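El café de la segunda planta cambia de manos

7 oct. 2020

Desde marzo la cocina de la segunda planta ha vivido sin ley, y se nota. La cafetera Hodon, que en su día prometía espuma de barista, hace ahora un ruido de lavadora con piedras y entrega un líquido que Ronaldo Bezerra, de compras, define como «templado y con opiniones». Después de 24 correos con el servicio técnico (dos de ellos contestados), la empresa ha decidido jubilarla.

La sustituta será una Koris, más pequeña, más lenta y, según el folleto, «intuitiva». Ya veremos. El folleto de la Hodon decía lo mismo y todavía hay gente en contabilidad que solo sabe sacarle agua caliente.

El café también cambia. Dejamos el tueste Hollis, que tenía sus defensores, los dos sentados junto a la ventana, y pasamos a Eritz, que llega en grano y huele bastante mejor que la moqueta. El precio por taza sube un poco. Las quejas, a Ronaldo, que las archiva con mucho cariño.

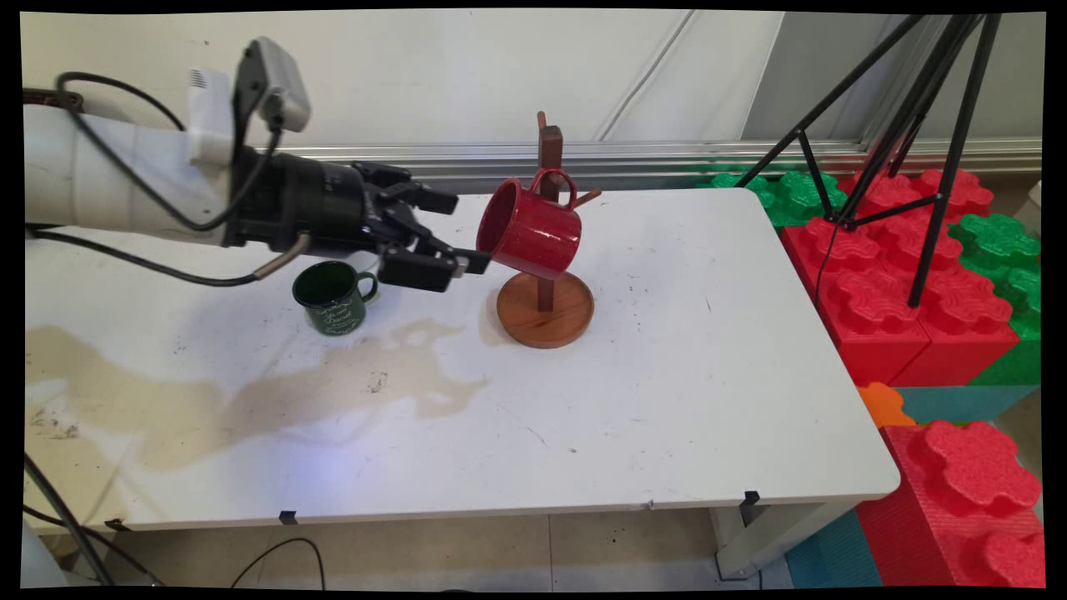 Las cápsulas que queden en el armario se pueden llevar a casa hasta fin de mes, sin acaparar. Y una súplica de siempre: quien termine la leche, que no devuelva el cartón vacío a la nevera. Pesa menos, lo notamos todos y tenemos sospechas.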